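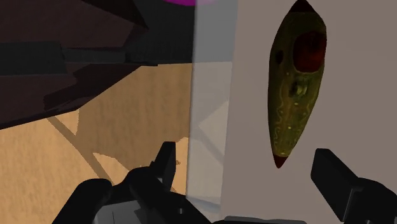

Dark brown panels over a paler surface, in a computer rendering.

The free overnight lot at Plirham is closing to vans for the summer, and I'm bummed. I've slept there more times than I can remember, usually on my way north when I'm too tired to do the last stretch of road. The sign went up in June, zip-tied to the post by the dump station. No overnight stays until the resurfacing is finished, it says, and there's no end date on it.

I called the town office to ask, and the woman who picked up was really nice about it. The whole lot is getting torn up, including the gravel strip along the back where the bigger rigs go (the one that turns to soup every time it rains, so okay, fair enough). Day parking stays open on the street side. If you're in a vehicle after 10 p.m. you'll be asked to move along, and she told me they'd much prefer asking to ticketing.

So where do we go? The closest place I know is the Flultel campground, 15 miles east on the county road. It's $7 a night if you bring your own water, and you pay in cash at the box, so dig through your cup holders before you get there! The pit toilets were clean when I stayed. Phone signal was pretty bad down by the creek and fine up near the entrance. They take vans and cars with sleepers in them, but there's a 2-week limit and the host does write down plates.

Somau is the other choice, if you don't mind a climb. It's free, it's dispersed camping, and it sits 1000 feet higher than town, so bring the good blanket even in warm weather. My old van hated that hill. I took it in second gear with the heater blasting and my windows down, and a very patient pickup behind me the whole way. The road's rutted past the second cattle guard, and I wouldn't take anything low beyond that point.

The water spigot at Plirham is staying on, which I was glad to hear. So is the laundromat across the street, Sýkora, where the big dryers still run on quarters and you can charge your phone while you wait. I asked if they'd mind van people hanging around more with the lot closed, and they said come on in, just don't wash horse blankets in the small machines.

I'll call the town office again next month and post whatever they tell me.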